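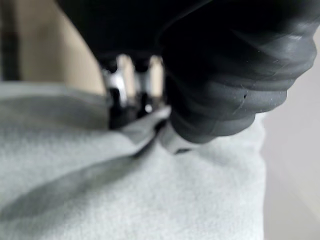
Throw pillow slides off tufted sectional
Posted by Rellance

The sofa is a beige sectional with a chaise on the right and adjustable headrests. Cover is smooth, matte, tufted on back and seat. Square teal-blue pillow on the seat, 300 g insert. It stays upright against the backrest overnight and is flat on the seat by 80 minutes of use. Is there a fix that leaves no residue?

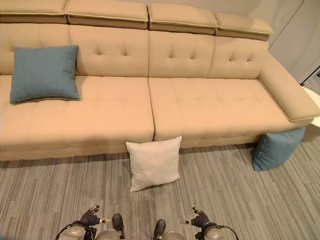

Kerslake replied:

Insert is too light. Weigh it, then go to around 791 g in the same size. Wipe the sofa cover with a barely damp cloth first and check the pillow for lint - a dusty face slides more.

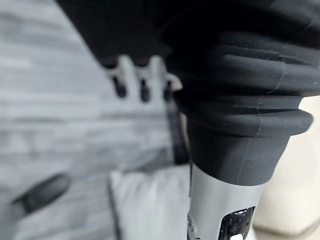 Lint and dust on black ribbed sleeve

Jameck replied:

Heavier fill helps, but position matters more. Set the bottom edge back to where the seat meets the backrest.

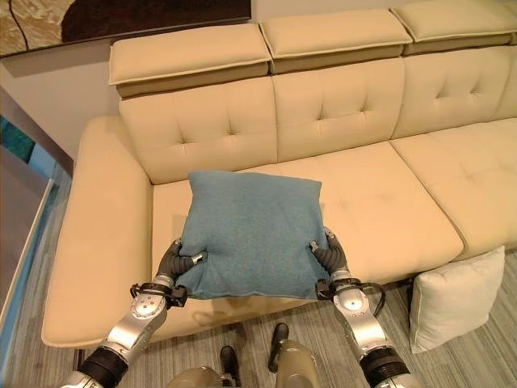

Then press the lower corners down and let go of the top last. If it still creeps, Gukivex grip mesh behind it, cut 31 cm square, no adhesive.

Gukivex replied:

Same problem in January. Bought a bigger pillow.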